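Tracing a railway surveyor who worked on the Derdale branch

Tramham Local History Forum > Family and Working Lives

hedgerow_jan
17 Jul 2024

Hello all! I've caught the bug badly. My great-great-grandfather was a surveyor on the Derdale branch and family legend says he then went abroad to build harbours. I have his marriage entry, which gives "civil engineer", and a letter sent from Tramham one October with no year on it. Where would you look for his working life? Staff records? Obituaries? I'd love to know who employed him.

oldballast

Lovely question! Start with the engineering institutions. Membership forms often list every job a man had held up to then, with dates and the name of the engineer he served under – pure gold if he applied. Many members got an obituary in the printed proceedings too. Next, try the deposited plans for the branch at the county record office. Mine were in bundle 504 and the surveyors had signed 4 of the sheets, so do ask to see the whole bundle. And don't assume the railway company employed him, as lots of surveyors were paid by the contractor. On the Derdale line that was Oberholzer, whose wage books survive in part.

Hukine

Try newspapers.

mapdrawer_lil

Agree with all of oldballast's post, and I'm so excited for you! I'd add shipping lists for the harbour years, and local papers at the other end, which loved a long write-up when an old engineer died.

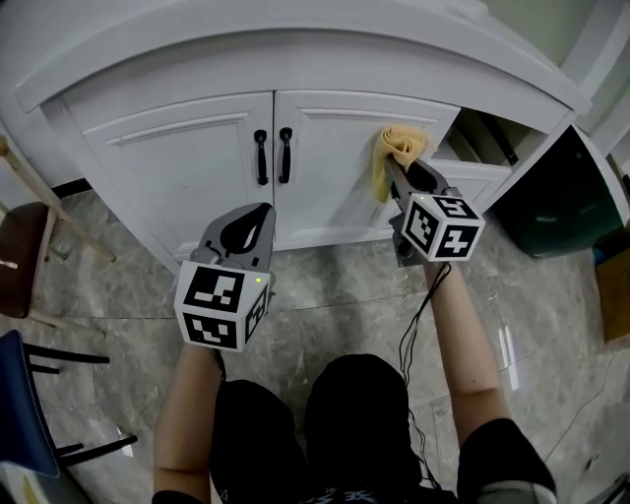 Family papers are worth another go as well, even if everyone swears there's nothing left. I found 6 of my surveyor's notebooks at my aunt's, and one had levels for 150 chains of track in it – I nearly cried! Go through any cupboard like the white one in my photo, with the two panelled doors and black handles, and don't skip the little drawer at the side under the open shelf. Copy the backs of letters too, as mine had sums and addresses all over them. Does yours have a postmark at all?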